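Chapter 5
Where the Crumbs Go: Heat, Bread and the Browning of Starch

I burnt a lot of toast while writing this chapter. I'd like to say it was all in the name of research, but at least half of it was me wandering off to look for a pen. Still, burnt toast is a good place to begin, so let's begin there.

In Chapter 4 we left our loaf cooling on a rack, and I asked you to think about why the crust is brown and the crumb is pale when both came out of the same dough and the same oven. If you said "water", well done. The middle of a loaf stays damp, and damp bread can't get much hotter than boiling water. The crust dries out, its temperature climbs, and once it goes past 140 °C or so the sugars and proteins at the surface start reacting with each other. We call this the Maillard reaction, and you'll be sick of the name by the end of term (sorry!).

Toasting is the same thing done over again to a slice. You've cut the loaf open, so now there are two big pale faces that never had their chance in the oven. Put them near something hot and they dry, then they brown, and then, if you've gone to look for a pen, they turn black. Drying is the slow part. Browning is quick, and burning is quicker still, and that's why toast seems to sit there doing nothing for ages and then go wrong all at once.

My students at Povarano used to keep a toast diary for this part of the course. One group weighed 63 slices before and after toasting and found that every one came out lighter. Where did the weight go? Mostly up into the kitchen as steam – hold a cold spoon over a working toaster and you'll see it mist up. (Over it, please, and never in it.)

Stale bread makes a lovely puzzle, too. Most people think a stale loaf is just a dry one, but a loaf sealed up tightly will go stale with nearly all its water still inside. The starch has been slowly rearranging itself into firmer, more orderly bits, and warming the bread loosens some of them again. We'll draw this properly in section 5.2. 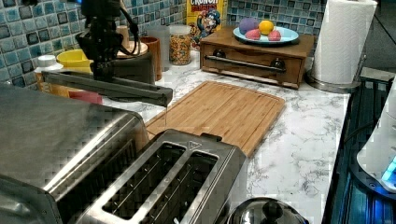

Hadi Salameh wrote to me after the first edition to say that his grandmother always toasted yesterday's bread and never today's, and he wanted to know if there was any science in it. There is! Fresh bread holds more water near the cut face, so it takes longer to dry, and by the time it has coloured nicely the middle can be a bit gummy. A day-old slice often browns more evenly.

Before you read on, toast two slices of the same loaf, one cut today and one cut yesterday, on the same setting. Write down the colour, the sound when you tap them with a knife, and the taste. Keep your notes, as we'll want them for the first exercise on page 224.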